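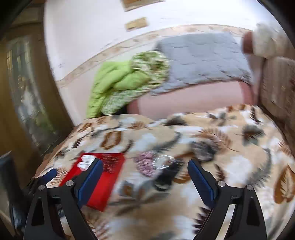

Two thousand demonstrations is a small number to be selling, and I would want to see how the thing does in a house none of them came from. So ran the first comment under our July preview, and it is a fair one. This page covers the Rillar hand-held gripper and the bedroom data pack that goes with it, and we have tried to write it for people who share that doubt.

What it is
Rillar is a two-finger gripper you hold in your own hand, with a wide-angle camera looking down past the fingers. A person does the job — picking something up off a bed, say — and the recording is used to train an arm that wears the same fingers. No arm is needed while recording. The method is not ours and we don't claim it. What we sell is a tool, a recording routine and a data pack.

What we tested
Prorkton asked us for a plain comparison. We trained one policy on 1,000 demonstrations and another on the full 2,000, then ran each 145 times on pick-up jobs in bedrooms that were left out of the training set. Every run was scored by the same rule: the object had to be lifted clear of the bedding and held until the arm stopped.

What came out
The smaller set gave 70 clean lifts. The larger set did better on boxes and other things with firm sides, and no better that we could measure on anything soft. We would not call that scaling. It may be that the extra recordings were too much like the first ones, with the same people reaching in the same way, and we have not run the test that would tell us.

Patterned bedding is a known weak spot. A blanket with large printed leaves or feathers gives the policy plenty of edges that have nothing to do with the object, and it will now and then close on the print. Harkport saw the same with their own policy on our data. Plain sheets hide the problem, so be wary of any results (ours included) that come only from plain sheets.

What we can't tell you
Whether a person's recordings carry over to an arm with a shorter reach than ours. Whether the Chow mount, which sets the camera higher, needs its own data — we suspect it does. And whether success on a bed says anything about success on a table. Please don't read our figures that way.

What you get
Hand-held gripper, assembled
Two pairs of ribbed finger pads, one fitted
Camera bracket and calibration sheet
Bedroom data pack, 2,000 demonstrations, with the split used in the test
Scoring sheets for all runs, failures included

The arm and the camera are sold separately. The Chow mount is an optional extra and can't be used with the standard bracket.

Before you order
Ask for the failure clips first. They are free, and they are a better guide to the method than the lifts are. If your work is mostly clothes and soft goods, we would hold off until the next pack.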